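Write the folding rules down before you fold

I keep having the same argument with Lino Pace, and I keep losing it, so I'm taking it to the internet. Lino thinks rules for collecting household robot data should fit on an index card: be safe, be tidy, don't film people's mail. I think they should be longer and a lot more boring.

Take laundry. Our first guide at Zamcombe had one line on it - "fold the garment neatly." Neatly according to who? My sister folds pants in thirds. I fold them in half and hope. We had 327 recordings before Leonie Bolger pointed out that we were teaching up to five different ideas of a folded sweater, and I wanted to crawl under the bed.
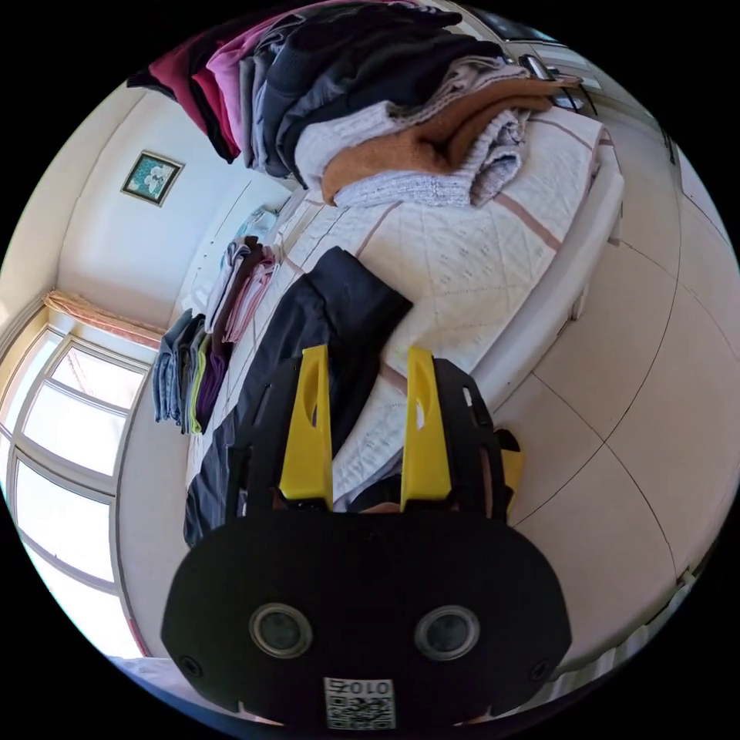
A dark garment laid out on the bedspread, with the folded piles behind.

So now I want it in writing. Which way does the waistband face? Does a fold that slips get fixed or left alone? Do finished clothes go on one pile or several? I also want the label on each gripper noted in the log, every time, even when you're sure you'll remember (you won't, I didn't).

Lino says homes are messy and strict rules will give us robots that only work in showrooms. He has a point! I'd never ask anyone to clear their room or swap out their bedspread. Leave the house alone, and be picky about what the hands do. Those are two separate things, and our old guide mixed them up on every page.

My draft is seven pages. Lino has offered me four. I'll give up the section on socks, but the waistbands stay in.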